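Features > Materials > Textiles

Print this article | E-mail this article

Why White Cotton Turns Gray

The chemistry of a dull sheet, and what a mid-sized linen plant did about it

By Oana Mocanu
Wednesday, November 12, 2025

Cotton fiber is close to pure cellulose, and clean cellulose reflects most visible light with a slight yellow cast. The white of a retail bedsheet is the product of three operations applied on top of that: scouring, which removes wax and pectin; bleaching, usually with hydrogen peroxide; and the addition of an optical brightener, a dye that absorbs ultraviolet light and emits blue. Each of the three can be undone in the laundry, and they are undone at different speeds.

The brightener goes first. Most of the compounds used on cotton are held by weak bonds and are lost gradually to washing, chlorine and daylight. A sheet that has lost its brightener is still clean. It looks cream next to a new one, and buyers of hotel linen reject it on that basis alone.

Graying is a separate fault. It is caused by redeposition, in which soil lifted from one part of the load settles on another before the drain valve opens. Carbon, clay and oxidized body oil are the usual components. The particles are small enough to lodge between the fibrils, and once they have been through a hot dryer they are difficult to remove.

Hardness makes both problems worse. Calcium and magnesium ions bind to detergent and to soil, and they form bridges between the soil and the slightly negative surface of the cotton. Carbonate scale then builds up on the yarn. Affected fabric feels harsh, absorbs slowly and scatters light unevenly.
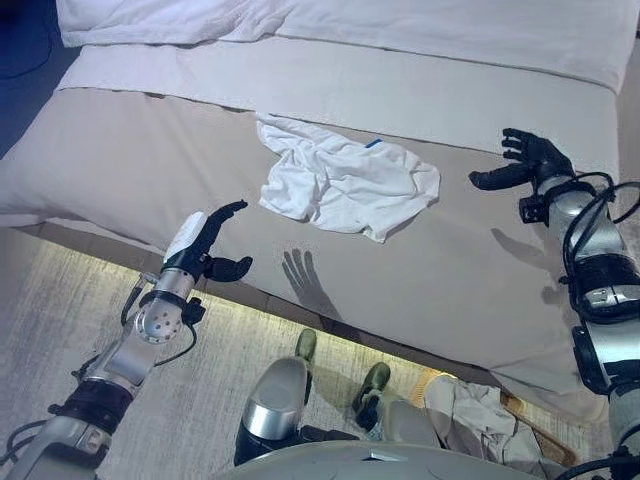 The Zirkdale plant, which processes bed linen for small hotels and nursing homes, began keeping proper records on the subject in March. Its incoming water had a hardness of 208 milligrams per liter as calcium carbonate, and the softener had been sized for a lower figure. By the second half of each shift the resin was exhausted and the washers were running on raw water. Morning loads passed inspection and afternoon loads did not, although the formula on the controller was identical.

The first correction was to the regeneration schedule. The plant moved from a timer to a volume meter, so that the resin was recharged after a set amount of water had passed through it. Rejects fell within the month but did not reach the target.

The second correction concerned loading. Operators had been filling the drums by eye, and weighed samples showed that most were overfilled. An overfilled drum has no free drop. The goods turn as a single mass, mechanical action falls, and suspended soil is filtered out by the outer layers of fabric. Cutting the load raised the number of cycles per day and, with it, the water bill. The plant recovered part of the cost by reusing final rinse water in the prewash.

Chemistry was changed last. The old powder, sold under the Fonach name, was replaced by a liquid from Flovent with a higher proportion of polycarboxylate, a polymer that keeps particles in suspension. Rinse temperature was stepped down gradually. Sudden cooling can throw emulsified oil back onto the cloth.

Results were tracked with test swatches sewn to ordinary sheets and read on a reflectometer every 20 cycles. Over the trial, 389 swatches were read. Those from the revised process lost an average of 2 points of reflectance, and the residual loss was attributed mainly to brightener.

Carrasco, the contractor that did the readings, cautions against applying the numbers to polyester blends. Polyester attracts oil and repels water, so it grays by a different route and responds to higher surfactant levels more than to softening. Blended sheets also tend to carry less brightener on the cotton portion, which changes the starting value.

Domestic machines follow the same rules on a smaller scale. Underdosing in hard water is the most common cause of gray sheets at home, followed by overfilling. Chlorine bleach will not remove mineral scale. A citric acid rinse will, provided no chlorine product is present in the machine.

Print this article | E-mail this article

Contact the editors | Copyright 2025. All rights reserved. | Back to top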